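Vamow Robotics Club, minutes of the meeting, 10/23/22

1. The Dirnari task stays the same: the arm picks up one yellow object and puts it in the square dish. Both teams agreed to this.

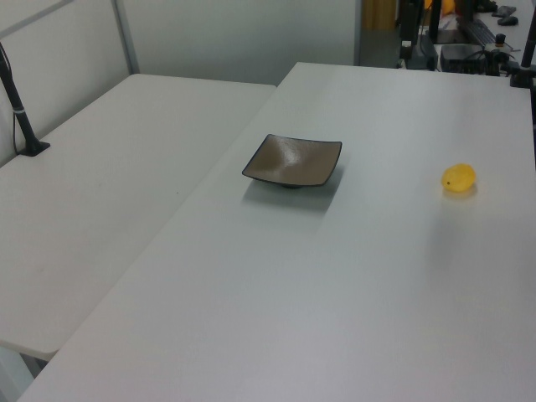

Page last changed: 10/23/22 18:39

2. The Travalora team made 57 tries and asked for slower closing of the fingers. Agreed.
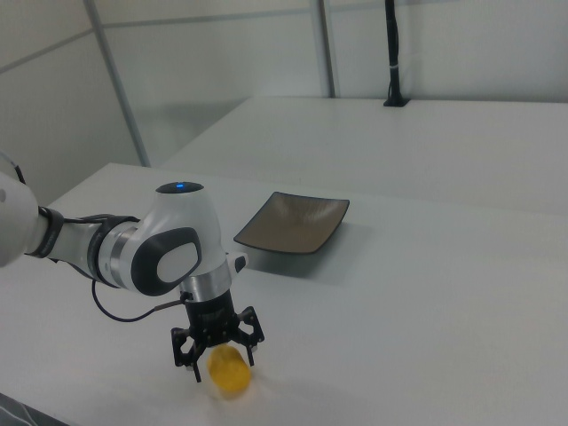
3. The speed limit will be written in the shared settings file, and both teams must use it from the next meeting.

4. Entry for the January competition costs 135. To be paid by the club.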